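Speaker notes — Kastari hand-held gripper kit, review talk
Régis Maillard, Ovonstead
August 19, 2021

## 1. Opening (keep short)

- Reviewing the kit as sold by Clindden: two-finger hand tool, camera, processing service.
- Not reviewing the arm-mounted version. If asked, defer to Q&A.
- We paid list price. Say this early.

## 2. What the buyer gets

- Hand tool, 35 mm pads, spare pair in the box.
- Upload account. Clips come back with a tool path and a finger-width track.
- The service rejects clips it cannot track. Rejections are not billed.

## 3. Test plan

- 50 clips per task, one operator, home interiors.
- Three tasks: cup to shelf, drawer open and close, folding clothes.
- Total submitted 150, plus 11 repeats — 161 on the invoice.
- 29 rejected. Most came from the folding task. Pause for the table.

## 4. Why folding is the hard one

- Cloth moves when the pads touch it, so the tracker has fewer fixed points.
- Heavy denim is the worst garment to pinch. Seams are thick, and the layers slide against each other.
- Patterned bedding helps. Plain sheets gave us more rejections than prints did.
- Wide lens: useful for keeping the room in view, but straight lines bend toward the corners. Calibrate before the first clip and leave the focus alone.
- Next two slides, no talking over the first. Point out the gap between the pads on both.
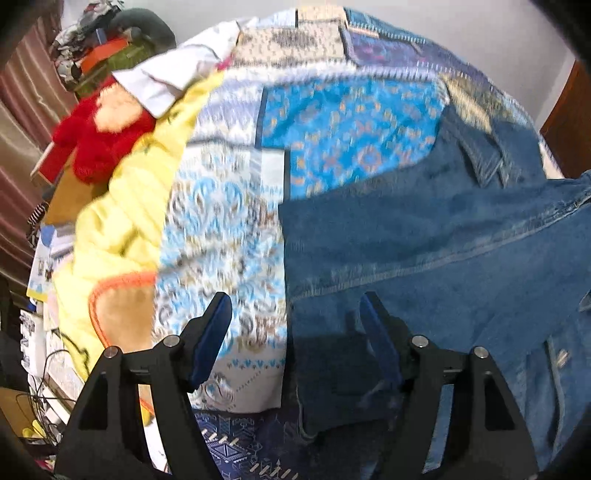

Denim on the patchwork cover, fingers open:
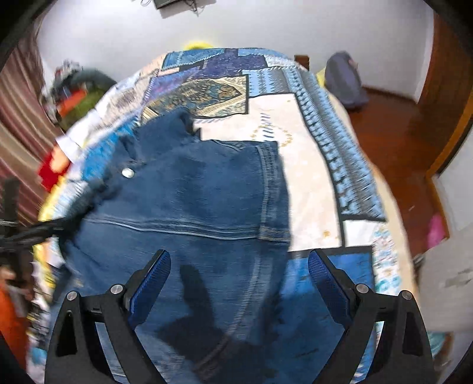

## 5. Comparison with Manurung

- Manurung's tool is lighter but has no rejection policy — you pay for every clip.
- Pad wear was similar after the full set.
- Support response: Clindden the same day, Manurung four days.

## 6. Recommendation

- Buy for rigid objects.
- For clothing, run a trial batch first and ask for the rejection log.
- Firmware update promised for January. We will rerun the folding task then, with the same operator.
- Questions. Spare pads are on the front table.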